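Print this page | E-mail this article

Bring back the bus shelter

Lizeth Muñoz
February 26, 2022

Five stops on the Humgate road and not one with a roof. Used to be all of them. The old shelters came down in May, "for renewal", and what we've had since is a pole. A pole with a timetable on it, behind plastic gone so cloudy you can't read the thing anyway.

I know, small beer. Bigger problems. But I stood at the Ospina Street stop on Tuesday for 30 minutes next to a woman with a pushchair and a man well past eighty, sideways rain, and thought, this is how you kill a bus route. You don't have to cut it. Just make waiting miserable and people drift off to their cars, then someone at a desk says numbers are down.

The council says shelters attract trouble. Teenagers, mostly. Well where else are they meant to go? The youth club shut. And a teenager sitting under a roof waiting for the number 4 is called a passenger.

Then cost. Always cost. Yet there was money for the new front on the Kitard building, and for planters no-one asked for. A bench and three sides of perspex isnt a luxury. Somewhere to put your shopping down. Somewhere dry to sit if your knees are bad.

Around 600 of us signed the petition. The reply was one paragraph and it got the name of the road wrong.

So write again. I have. Short letter, name the stop, say how long you waited and what the weather was doing. They hate detail.

Print | E-mail

Comments

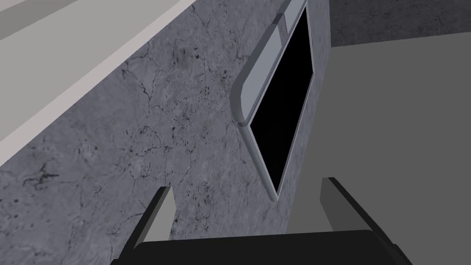 Mumano: Agree with all of it but you missed the lighting. Our old shelter had a lamp and now it's pitch black by teatime, the driver went straight past me twice last month.

Pete R: Planters!! Dont get me started.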